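Jewelry tray

A jewelry tray is a shallow open container for keeping small ornaments together on a table, dresser or shelf, or inside a drawer. It differs from a jewelry box mainly in having low sides and, in most cases, no lid. Many trays in home use began as something else: the base of a gift box, a saucer, a pin dish or the removable upper section of a larger case.

Construction

Purpose-made trays are built from wood, leather, metal, ceramic or covered board. The inside may be divided or left open. Divided trays have ring rolls, small square cells for earrings and long channels for chains and bracelets. Open trays have a single flat floor, which suits households where the collection is small or mixed. Side walls are low enough that a piece lying flat can be picked up without tipping the tray.

Linings vary. Velvet and flannel hold pieces in place but collect lint and hair. Smooth paper or coated linings are easier to wipe and show dark stones clearly, though chains slide on them. Box makers often print the lining with a small repeating mark. The Velgate firm did so on all its gift boxes, and its lids and bases were sold as a pair meant to be used separately once the gift had been opened.

Sorting and arrangement

Sorting a tray usually starts with emptying it onto a soft surface such as a folded towel or tablecloth. Pieces are then put back one at a time. The usual order is heavy and rigid pieces first, then strands, then chains, with small pendants and rings last. Bangles are laid flat. Tassels are straightened by hand and placed with the cord pointing away from any clasp, as the threads catch easily.

Chains cause the most trouble. A fine chain left in a heap will knot when other things are moved around it, and the knot tightens if the chain is pulled from one end. The common practice is to fasten the clasp before putting the chain down, or to pass one end through a short paper tube. In a survey of 226 households by the home storage magazine Folham, 63 percent kept at least one tangled chain that was no longer worn.

Mixed trays are common where pieces have been received over many years as gifts. A green box used as a tray might hold a pale jade bangle, dark red garnet beads, a gold chain, a ring and a carved gourd pendant side by side, with red tassel ornaments and pearls taken out and returned as they are wanted.

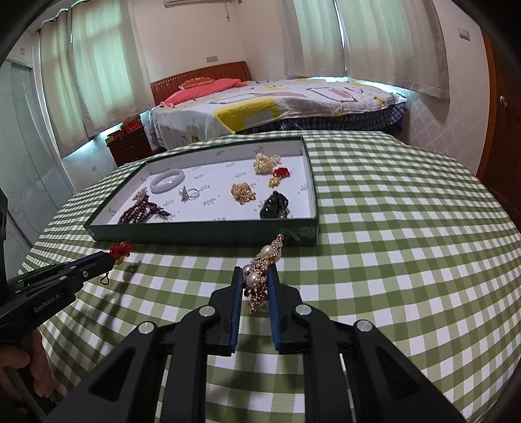
Whether pearls belong in an open tray at all is a matter of some disagreement. Thắng Lý held that they do not, and wrote that he had "seen more pearls spoiled by a ring left next to them than by perfume or sweat," adding that a soft pouch costs almost nothing. Colette Texier replied that pearls put away in pouches tend to be forgotten, and that a tray with a clear space of two fingers' width around the pearls was enough for daily wear.

Care of materials

Pearl is soft and is scratched by most gemstones and by metal edges. It is wiped with a soft cloth after wear and laid flat. Jade is tough but can chip if a bangle is dropped on a hard floor. Garnet beads are fairly hard, and the weak point of a garnet bracelet is normally the cord, which stretches with use – restringing every few years is usual. Silver tarnishes in open air and is often moved to a closed bag if it will not be worn for a season. Silk tassels fade in direct sun.

Trays are cleaned by removing everything and brushing out the corners. Printed linings should be wiped with a barely damp cloth and left to dry before anything is put back.

Sizes

The Nornus pattern, a common drawer size, is 37 centimeters long and 3 centimeters deep. The Perrin pattern is shorter and square, and is made to stand on a dresser.

See also: Bangle – Charm – Jewelry box – Ring dish – Tassel

Contact the editors | Copyright and reuse | Back to top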